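Fares Dabbas still keeps the alarm button in his jacket pocket. It is small and gray, like the remote of a garage door, and during our talk he takes it out two times and puts it on the table between the coffee cups. "They gave it to me in October," he says. "I pressed it one time, by mistake, when I was looking for my keys. The police came in six minutes. So I know that it works."

Dabbas has been a member of the Birnano district council for 14 years. In this time he has had letters with bad words, a broken car window and, last autumn, a man who waited for him outside his open office hour with a hammer in a sports bag. The man was stopped by two people from the line who saw the handle. A court gave him a suspended sentence and an order to stay away from the council building. Dabbas didn't want to speak publicly until the case was closed.

"I was not a hero in this," he says. "I was inside, talking with a lady about her drainage. I heard some noise and I asked people to be more quiet. Only after, they told me what was in the bag."

We met in the back room of the library on Aguirre Street, where he now receives residents every second week. Before, anybody could walk in. Today people must write their name on a list, and a police officer sits near the door in ordinary clothes. Dabbas agreed to the officer but refused the metal detector. "If an old man must take off his belt to tell me that his street is dark, he will not come the second time," he says.

His colleague Rasha Sayegh, who joined us for the second half of the conversation, has a different opinion. She sits on the same council for the opposite party and she stopped her open hours completely after the incident. Now she takes appointments by telephone and meets people only at the town hall, where bags are checked.

"Fares likes to say that fear is a choice," she says. "For me it is not a choice, I have two children and I go home by bus. When someone writes to me that he knows which bus, I must take it seriously." She reported that message. It took the police four months to answer, and the answer was that the sender could not be found.

Dabbas listens to this and doesn't argue. Later, when she goes out to take a call, he says that her situation is worse than his. "To me they write that I am stupid. To her they write other things."

Both of them voted in the spring for the new safety plan, which gives each council member an amount of 400 a year for a door camera or better locks. It passed with a small majority. Keir McIver, who led the opposition to the plan, told me by phone that he is not against protection, but he believes the money goes to the wrong place. "A camera on my door doesn't help the girl who answers our telephones," he said. "She hears the threats first. She doesn't get a camera and she doesn't get 400." Sayegh says he is right about that, and that she has asked for the office staff to be included in the next budget. 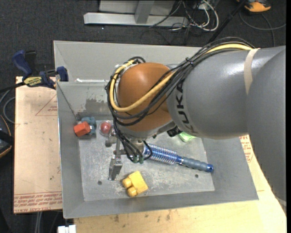

A KUKA robot arm at work over a metal bin.

The budget is the other big subject in Birnano this year, and with Dabbas all roads come back to it. He represents the eastern part of the district, where the Stakis plant was for a long time the main employer and where Doltell has since taken over half of the halls. Around 1,000 people signed a petition asking the council to keep the evening bus to the industrial area. Dabbas carried the pages to the meeting himself, in a shopping bag.

"I thought about this bag," he says. "I come in with a bag, and I see that the people at the door look at it. They know me all these years! And still they look. I was a little bit sad, but I opened it and showed them the papers."

The bus was saved until next summer. Leen Akl, who collected many of the signatures, says she was worried that he would give up his seat after the trial. "He answers when you write to him," she says. "Maybe it takes one week, but he answers, and with his own spelling mistakes."

I ask him if he really thought about leaving. He takes some time for this question. His wife wanted him to stop, he says, and his brother also. He wrote a letter of resignation and kept it in a drawer at home – it is there still. On the day when he planned to send it there was a vote about the school roof, and he wanted to be present for that one.

"And after the roof there was something else," he says.

Sayegh comes back and asks what she has missed. He tells her that we were speaking about the roof, and she laughs and says it is leaking again, on the side of the gym. They talk about it for some minutes and forget me a little. The next open hour is on Thursday at five. Until yesterday evening there were eleven names on the list.

Interview by Omar Farah, 25 August 2024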